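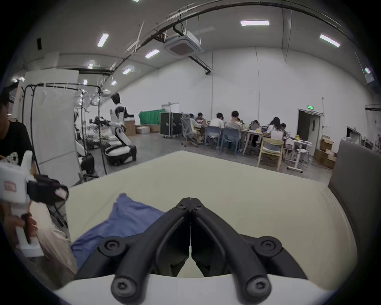
4. Working at the bed station

Read this section before your first shift with the Plurora hand-held gripper. It covers the station itself, the handling routine and the changes to your working day once folding and bed-making tasks move over to recorded handling. Charging and data transfer are in section 5.

4.1 Who does what

Each bed station takes two operators, both holding a gripper. The lead operator starts and ends every take. The second operator holds, straightens or passes the cloth as the task card says. Swap roles at the break, or sooner if either of you asks.

Housekeeping staff who move to the station keep their grade and their shift pattern. Site managers at Garnis and Cantero must put this in writing before the first shift.

4.2 Before you start

1. Take a gripper from the rack and sign for it on the log sheet.
2. Open and close the jaws nine times with nothing between them. They should move evenly, with no catching.
3. Check the screws at the joints. If one is loose, put the gripper aside and take another.
4. Smooth the fitted sheet by hand. Small creases are fine.
5. Put the cloth item on the bed in the state shown on the task card (flat, folded or crumpled).
6. Agree out loud which end of the cloth each of you will take.

Note: Do not tighten the joint screws yourself. Maintenance sets them with a torque driver, and a jaw that is too stiff will tire your hand well before lunch.
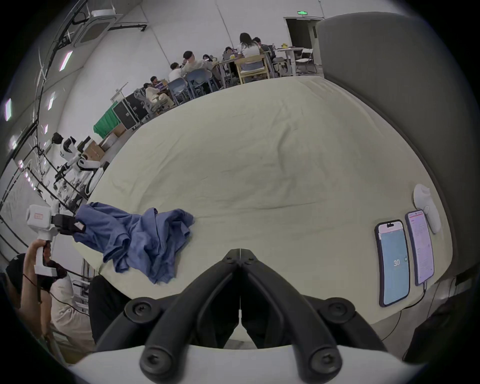
Figure 4-1. Bed station with a crumpled blue cloth item.

4.3 Handling a cloth item

1. Hold the gripper with your wrist straight. Rest your elbow against your side when you can.
2. Bring the open jaws down to the cloth at an angle. Coming straight down tends to catch the sheet as well.
3. Close slowly until the fabric stops sliding. Don't squeeze past that point.
4. Lift to about hand height and wait for the second operator to take hold.
5. Carry out the fold or spread on the card.
6. Open the jaws fully before you pull back.

If you drop the cloth, keep going. Pick it up from where it landed and finish the task. Dropped items are marked during review and are not held against the operator. A take should be stopped only if someone is hurt, the gripper jams or a person outside the team steps up to the bed.

CAUTION: Keep fingers out of the space between the jaws at all times, including when you clear lint. Set the gripper down first.

4.4 Pace and breaks

There is no hourly target. An early version of this guide set one, and Delteo withdrew it in November after comments from both sites.
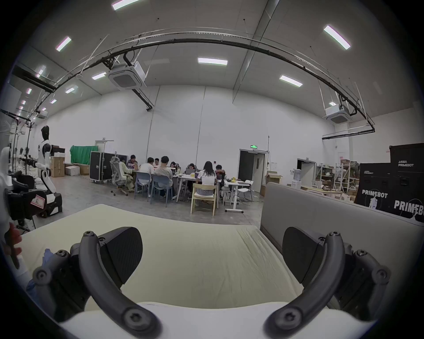

One operator at Cantero wrote on the feedback sheet that the numbers had never been the hard part: "I made beds for years and could talk to whoever was on the floor with me. With the gripper I have to think about my own hand all day. Give us a short break every hour and leave the rest alone."

The hourly break is now part of the schedule – ten minutes, away from the station, gripper racked. Supervisors may not trade it for an earlier finish. Report soreness in the thumb or wrist the same day, even if it goes away overnight.

4.5 After the takes

The lead operator fills in the station log. Write the task card number, the first and last take numbers, and anything unusual. A typical entry reads:

Card 157, takes 569 to 584, sheet slipped at far corner, smoothed and went on.
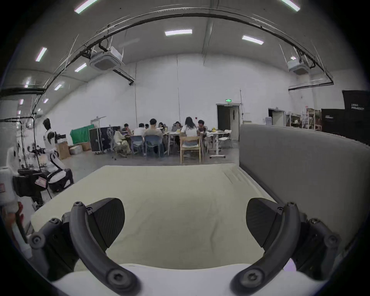 Logs are read by the review desk and by the shift supervisor. They are used to sort takes and to plan the next set of cards. They are not used for pay or for appraisal, and a supervisor who wants to use them that way needs the agreement of the operators concerned.

To close the station:

1. Open the jaws and wipe the pads with a dry cloth.
2. Return the gripper to the rack, jaws up.
3. Pull the sheet tight for the next team. Change it if it is marked.
4. Sign the log sheet with the time you stopped.

Note: Tasks taken off the regular housekeeping rota are listed on the notice board at each site. If a task is listed there but you are still being asked to do it on top of station work, tell your supervisor and write it on the feedback sheet.

Continue to section 5, Charging and data transfer.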